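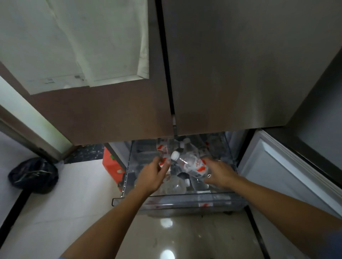 Prirnlow, which builds training data for household robots, today announced the completion of its first library of kitchen recordings, made entirely by people doing the sort of chores that people generally try to avoid. The library is called Wendava. It holds 1208 recorded sessions, every one of them captured from head height with both hands in view, and it is meant for learning systems that already know what a bottle is and have no idea what to do with one. A typical moment has two hands down in a clear refrigerator drawer, one around an upright water bottle and the other spread over a capped bottle lying at a slant, with more bottles jumbled in behind them. Engineers have a term for this kind of situation, "contact-rich manipulation in clutter." Most households call it getting a drink.

Wendava is available from Thursday to research groups and commercial developers under a single license. The license runs to four pages, and the company regrets that it could not be made shorter.

The project began with an embarrassment. Last year Prirnlow supplied a customer with a large set of recordings made in its own test kitchen, where the shelves were spaced for the convenience of the lighting and every container faced front. The customer's system learned the material beautifully. It was then shown a refrigerator belonging to a person, and it waited. It went on waiting until somebody closed the door to save electricity.

Prirnlow took the hint. The test kitchen has been retired and is now used for lunch. Recording moved into homes, where participants worked in their own kitchens, with their own groceries, at whatever hour they would normally have opened the refrigerator. A good deal of Wendava was made at 10 in the evening.

Participants were given a short list of tasks for each session, written in plain language: take something out, put something back, move an item to reach another item, close up. They were asked to skip any tidying beforehand. This proved to be the hardest instruction in the program to enforce. Several early sessions had to be set aside when it became clear that the kitchens had been cleaned to a standard no robot is ever likely to meet, and the wording of the instructions was changed from "please do not tidy" to "we will know."

Clear plastic receives special attention in the new library. A transparent bottle in a transparent drawer gives a vision system very little to hold on to, and reflections can look a lot like the objects that cause them. Wendava contains 300 sessions devoted to drawers, bins and other see-through storage, including bottles with labels and bottles without. Prirnlow's annotation team marked the start and end of each grasp in these sessions by hand. The team has asked that the next release feature something opaque.

Doors were the other surprise. A refrigerator door is simple enough until a drawer has to come out past it, and until the person doing the pulling also needs to see over it. Annotators now record which doors are open, and whether a hand is carrying, pulling, steadying or just resting there while its owner thinks. The last category was added in June after a long argument. It accounts for more of domestic life than the company had budgeted for.

Failed attempts have been left in. If a participant reached for one thing and came up with another, the session was kept, labeled and filed with the rest. Customers who prefer a world in which everything is picked up correctly the first time may filter these sessions out with one setting. Prirnlow does not recommend it, having already sold that world once.

Early access to Wendava was given to Levmont, a maker of two-armed kitchen robots, which used part of the library to train its system for fetching and putting away. Levmont reports that its robot now makes a start on cluttered drawers it would previously have declined to approach. The two companies describe this as encouraging. They are saving stronger words for when it finishes.

Each session comes with time-aligned labels for both hands, a written account of the task in everyday English, and a note on anything unusual. Faces, mail and medicine labels are removed before release. Participants are paid by the session, whether or not the task goes well, and may withdraw their recordings at any point before publication.

Work has started on a second library, to be recorded with partner company Xiao and planned at 2000 sessions. It will cover pantries, under-sink cabinets and the drawer that every kitchen has and no kitchen has a name for. Prirnlow is looking for households to take part. Applicants need a working kitchen, two free hands and a willingness to be watched while looking for a lid.

Sample sessions and the full label guide can be requested through the Prirnlow website. Press inquiries should go to the media desk, which is staffed on weekdays and located next to the refrigerator.

About Prirnlow

Prirnlow records, labels and licenses demonstrations of ordinary household work for use in robot learning. Its customers include robot manufacturers, software developers and university laboratories. The company is privately held.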